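Cloddale site, sorting and handling room
Walk-round checklist with comments, 23/09/2021
Filled in by me, checked over by Pascal Jacquet

I've kept the ticks short and put the chat underneath, same as last time. If you only want the fails, there are two and a half.

1. Walkways clear: YES
Much better than it was. The Akyol crates have gone back to the store and you can get a trolley through without doing that sideways shuffle. Please keep it like this!

2. Leads and chargers: PARTLY
My half a fail. Window ledges keep turning into charging stations, and then the leads get in a knot and somebody pulls out the wrong one (me, twice). Pascal is ordering clips. Until they come, unplug what you aren't using and wind it up.

3. Seating and working height: FAIL
We used to stand at the belt all day and moan about our feet. Now we do a lot of the work with the hand grippers, so the robots can learn the picks from us, and it's shoulders and wrists we moan about. Low surfaces are the worst for it. I tried one for a 40 minute stretch and my neck let me know about it that evening. I'd like the low spots raised, or at least a rule that you swap after one stretch.

4. Grippers, pivots and pads: YES
I opened and closed every one on the rack with nothing in it. No sticking, no grinding. Pads all firmly on. Wipe them at the end of your turn please, they pick up fluff like you wouldn't believe. And fingers stay out of the linkage, even when you're only "just nudging" something back into place.

5. Items laid out for picking: YES, with a comment
Drinks cans are this month's job. I had a worry about opened ones, the rims can be sharp and a few of us had got into the habit of straightening them by hand between goes. Use the gripper, or put a glove on. Cloths should lie flat enough that nothing rolls off towards your feet.

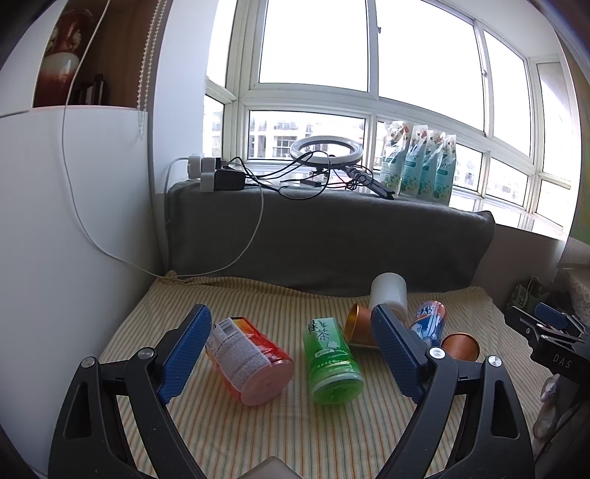 The other thing people keep asking me is whether they're allowed to go slowly. Yes! There's no target on this work. Groltden wanted a number on the board and Pascal talked them out of it, and I'm glad he did, as the old board with the 50 an hour on it made everybody rush and grab.

6. Breaks and swapping over: FAIL
The sheet says 10 minutes off the grippers between turns. In practice people have been spending it on the paperwork for the next batch, so their hands never get a rest. Paperwork isn't a break. I've moved it to the end of the shift and we'll see how that goes.

7. Stop button on the Enmont arm: YES
Pressed it 3 times from different spots, stopped every time. The tape on the floor is peeling by the door, I've put a fresh strip down for now.

8. Training and who's signed off: YES
Everyone on the current rota has had the induction. A couple of the longer-serving lot told me they feel a bit odd teaching a machine the job they've done for years, and I said I'd write that down here because it matters as much as the tape does. They'd like to hear what the jobs will be once the arm is doing the easy picks. So would I. Pascal has promised a proper sit-down with the whole room before the end of September.

Still to do
Clips for leads: Pascal
Raise the low surfaces: me, with help from the workshop
New floor tape: me
Date for the sit-down: Pascal

Shout if I've missed anything, or scribble it on the copy by the kettle.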